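House rules for a bedroom floor: a conversation about good practice in home recording
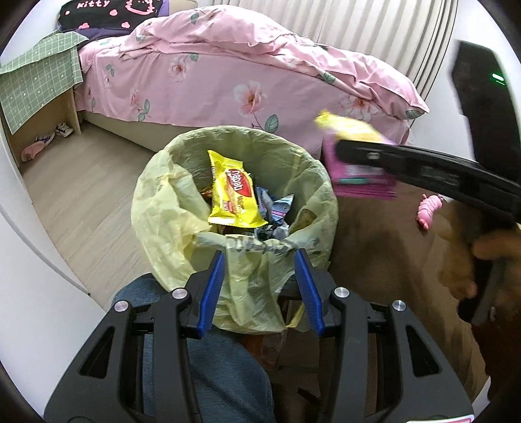 Wrappers go into a lined bin beside the bed, with a hand-held gripper on either side of the job.

When I rang the woman who looks after working practice at Drornenetti, she was finishing a cup of tea and the fourth draft of what everybody there simply calls "the sheet". It runs to 32 rules, and she would dearly like it to be shorter. She has asked me to leave her name out, on the grounds that most of the rules came from the people who go into the houses, and I'm happy to oblige her.

The sheet covers recordings made with hand-held grippers in ordinary homes: tidying, sorting, laundry, rubbish. Drornenetti began it in April, after comparing notes with a smaller outfit called Hinitz, and found that the two of them disagreed on nearly everything, down to when a recording ought to begin.

"We started before the hands moved and they started after," she told me. "Neither is wrong, I suppose, but you can't put the two together and expect them to behave. So now it's two seconds of stillness at the start and two at the end, and everyone grumbles about it and everyone does it."

Rubbish has a section of its own, which surprised me until she got going on the subject. Wrappers are awkward things, light and crinkly and inclined to cling, and a bin liner never sits the same way twice. Her rule is that the liner is folded over the rim before work begins and then left alone.

"People want to neaten it, bless them," she said. "They see a wrinkle and out comes a hand to smooth it down. But a liner in a real house has wrinkles! If it slips right into the bin, stop and begin again. If it's just a bit baggy, carry on."

I asked what happens when a wrapper misses. It stays in the recording, she said, and is picked up with the gripper, never with bare fingers. After 5 misses in a row the operator takes a break, and that break is not optional. "It's nearly always a tired wrist. You can hear it in their voice when they ring me."

The part she is proudest of concerns the household. Whoever lives there walks through each room first and says what may be touched and what may not – bedrooms especially, where there are slippers and toys and favourite pillows about. Post and medicines are put away by the householder before anyone starts. Nothing goes in the bin that hasn't been agreed as rubbish, and the bag stays in the house until the householder has had a chance to look through it.

"Rule 23," she said, with some feeling. "I would keep that one if I lost all the others. A sweet wrapper can be somebody's bookmark, you know. You have to ask."

There are still arguments. Hinitz would like a fixed distance between the operator and the bin, and she thinks that's daft in a small bedroom, where you kneel wherever your knees will fit. She has promised to try it their way for a month, all the same, and to write down what the operators make of it.

The next draft goes out once those notes are in. She is hoping to get it onto a single side of paper, though she did mention, just before we rang off, that she'd thought of something else to say about curtains.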